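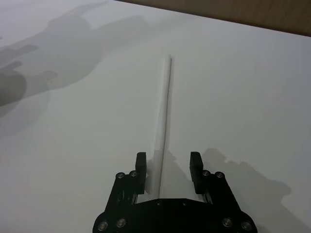 I have been making shadow puppets since April and I can't stop talking about it, so you get to hear about it now. It began with Müzeyyen Başaran, who taught an evening class in the back of the Landry library and who cut her first figure at the age of nine from a cereal box. I signed up thinking I'd go once. By the second week I had cleared off my desk and was drawing donkeys at midnight. A puppet, it turned out to my surprise, is mostly a question of the stick. A long, thin white rod like the one lying on the white tabletop is the sort of thing I now look at and immediately think, oh, that could hold up a camel! I used to walk past things like that all day long.

Let me back up a little. The kind of puppet I'm learning is flat, with joints at the neck, waist and knees, and you press it against a lit cloth screen from behind. The old Turkish ones were made from camel hide, scraped until the light came through, then painted with dyes so that the colors glow on the cloth. I'm nowhere near that. I use a heavy translucent plastic sheet for the colored ones and plain black card for everything else, and I love the black card ones more every week. All you get is an outline, so the outline has to do the work. My first old man looked like a teapot. I gave him a bigger nose and a bent back and suddenly there he was, grumpy and complete.

The joints took me forever. I tried brass paper fasteners, which are fine but heavy, and the heads show up on the screen as little round blobs. Müzeyyen uses knotted thread. You punch a tiny hole through both pieces, run waxed thread through, knot it on both sides, and trim. If the knot is too tight the leg sticks out like a flagpole, and if it's too loose the leg flops around and turns backward in the middle of a speech. I must have tied 100 of these by now and I'd say I am happy with 20.

Then there's the rod. In the Karagöz style it goes in from the side, straight out toward the person working it, so the figure can walk and bow and get hit over the head (there is a lot of hitting over the head). I had been taping mine from underneath, like a lollipop, and couldn't understand why my arm shadow kept creeping in at the bottom. With the rod coming straight back, your hand stays well away from the cloth and the stick almost disappears. Almost. If the light is off to one side you get a long skinny line across the whole stage, and my nephew will point it out every single time.

About the light. I started with a clip lamp and a frosted bulb, and everything was mush. Edges fuzzy, faces gone. Muammer Öztürkmen, who sat next to me in class and has done stage lighting for years, took one look and told me to swap in a small clear bulb and move it farther back. What a difference! A small bright point gives you a crisp shadow, and a big soft light gives you fog. Now I use both on purpose: the small one for the talking parts, and the soft one for dreams and storms, when you pull the puppet back from the cloth and it swells up and blurs. I spent an entire evening just moving a paper boat forward and back and giggling.

My screen is an old bedsheet stretched over a picture frame with the glass taken out. Wash the sheet first, pull it on while it's a bit damp, and staple from the middle of each side toward the corners. Mine still has one wrinkle near the top left. I've decided it's a cloud.

We put on a real show at the end of the class, with real people in real chairs. Bülent Altıntaş played the tambourine and did all the voices for the market scene, including a goose. I had the donkey and the grumpy old man, one in each hand, and at one point I forgot whose line it was, so the donkey said it. Big laugh. Biggest laugh of the night, and I'm going to keep it in. The kids came behind the screen afterward and wanted to hold everything, and the donkey lost an ear, but I've already cut him a new one.

Right now I'm working on a ship with a sail that goes up and down on a thread, for a sea story Nurhan Canpolat wrote for the group. It has a whale in it. The whale has to open its mouth wide enough to swallow the ship, and my jaw joint keeps jamming halfway, so at the moment he just looks surprised. I'm going to try a longer pivot and a second rod for the lower jaw tonight. If any of you have built a whale, or any big jaw at all - crocodile, dragon, I'm not picky - please leave me a comment and tell me where you put the thread.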